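Wrist camera policy fails in contact phase, fine everywhere else. Method problem or data problem?

Print this page | E-mail this page

Posted by cornono_lab

I am trying to reproduce a result from the Lumville report, the one that compares imitation policies trained on wrist views alone against policies trained on wrist plus fixed overhead views. The report claims the wrist-only policy comes within 2 points of the two-view policy on a mixed set of household and bench tasks. Mine does not come close.

Setup: two-finger parallel gripper, camera mounted at the wrist, one policy trained across all tasks with a task label as input. Actions are end-effector deltas in the camera coordinate system, predicted in chunks. Each task has 70 demonstrations. Loss curves look normal and held-out action error is low on every task.

On large rigid objects I get 73 percent success, which agrees with the report. On the wire task I get 7 percent. The task is to take hold of a thin wire that lies across a metal plate and a small roller, then lay it along a raised channel. The arm reaches the right area almost every time. It then closes too early, or closes beside the wire and lifts away with nothing between the fingers.

The view at the point where the policy has to commit looks like this:

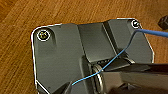 Wrist view, wire task. Blue wire over the roller, fingers at the bottom.

I have tried longer training, a lower learning rate, and a second random seed. None of them moved the wire result by more than noise. The report does not list a crop size or an input resolution anywhere I can find. Is there something about the method that would explain a gap this specific, or should I go and collect more demonstrations?

Posted by Yesenia Quintero

Check the input resolution before you collect anything. The wire is thin in the native picture. If you are resizing to the default size in the Cisneros training code, it may be down to a pixel or two across, and over the plate the contrast that is left comes mostly from its color. If you also run the default color jitter with hue enabled, you have trained the encoder to ignore the one cue that survives the resize. Turn hue jitter off first. It costs one training run and changes nothing else.

The second issue is the averaged error. Held-out action error is dominated by the approach, because the approach accounts for most of the steps. The closing decision is a few steps long and contributes almost nothing to the mean. A policy can be wrong at every closure and still report a low number. Split the held-out episodes at the first gripper command and report the two parts separately. I expect you will find that the approach error matches across tasks and the closure error does not.

The third issue is the comparison itself. Large objects are forgiving in a way that hides this problem. Take a bowl being held at a dishwasher. The rim takes up a large part of the view, the finger is already against it, and an error of several millimeters along the rim still leaves a usable grasp.
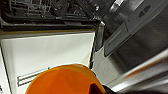 With a wire the same error is a miss, so the tolerance is set by the object and the policy has no way to make up the difference from a coarse view. Brushed steel adds its own trouble — reflections carry the color of the held object onto nearby surfaces, and an encoder that finds things by color alone can be drawn to the reflection. Keep that in mind if you follow my first suggestion and then see new failures near appliances. It is a trade, and you should measure both sides of it.

What I would run, in this order:

1. Hue jitter off, everything else fixed.
2. Native resolution center crop in place of the resize. Keep both fingertips inside the crop. If they fall outside, the policy loses its reference for where closure happens.
3. Shorter action chunks after the approach. A long chunk predicted before the fingers reach the wire is executed blind.

Change one at a time and use the same start positions for every run. If all three leave you where you are now, collect more data, and weight it toward the last part of the motion.

Posted by dastgate_user

Had the same thing with cable ends. More demos fixed it for us, we doubled them. Did not look at resolution so I can't say which part mattered.

Also check the camera mount for play. Ours had shifted between recording and testing and the approach still looked perfect.

Posted by cornono_lab

Split the error as suggested. Approach error is nearly identical across tasks, closure error on the wire is far above the rest. Hue jitter was on. Retraining with it off now, and the crop run is queued after that. The mount is tight.

Related threads
Choosing chunk length for contact-heavy tasks
Action deltas in camera coordinates or base coordinates?
Reflections on stainless steel and color-based encoders
Cisneros training code: where are the augmentation defaults set?
How many start positions for a fair comparison?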